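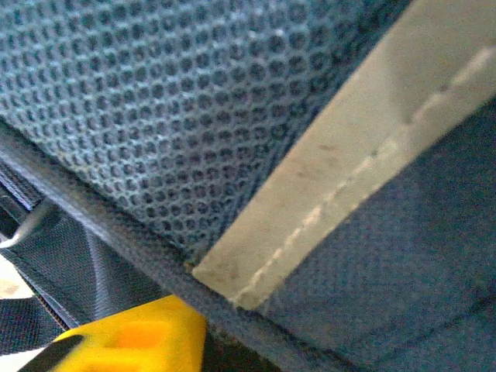
Mesh panel and strap on a fabric bag. Grit collects in the openings.

Washing fabric bags and rucksacks by hand

Most bags with a stiffened back or padded straps should not go in a washing machine. The drum creases the foam and pulls at the seams. Hand washing takes 2 hours, excluding drying.

Before wetting

Empty every pocket and turn out the linings. Remove any loose frame sheet. Hold the bag upside down and run the crevice tool of a vacuum cleaner along the bottom seams. Brush mesh with a dry, soft nailbrush, working across the holes in both directions. Grit left in place turns to paste once wet and is much harder to shift.

Close the zips halfway. Fully open zips snag on mesh.

Washing

Use lukewarm water, no hotter than a comfortable bath, and a plain liquid soap without softener. Softener leaves a film on coated fabric and spoils the proofing. The measure for a sink or tub is 140 ml to a full load of water; for a small daypack use half. Submerge the bag, press the water through the padding with flat hands, and leave it to soak. Do not wring.

Pale webbing shows a tide mark where it meets darker cloth. Treat it separately with a paste of soap and bicarbonate, worked along the weave with an old toothbrush, then rinse at once. Test dyed fabric on an inside seam first.

Rinsing

Rinse until the water runs clear and no froth appears when the padding is squeezed. Soap left in shoulder straps goes stiff and rubs.

Drying

Hang upside down with all pockets open, out of direct sun. Foam dries last. Press a folded paper towel against the thickest part: if it picks up damp, leave the bag another night. Do not use a radiator or tumble dryer.

Reproofing

Apply spray to the outer cloth only while it is still slightly damp. Keep it off mesh, buckles and zip teeth. Stubborn zips can be eased with a rubbed-on candle stub.

Also on this site: Removing mildew from canvas. Replacing a side-release buckle.

Last updated Tuesday, July 2, 2024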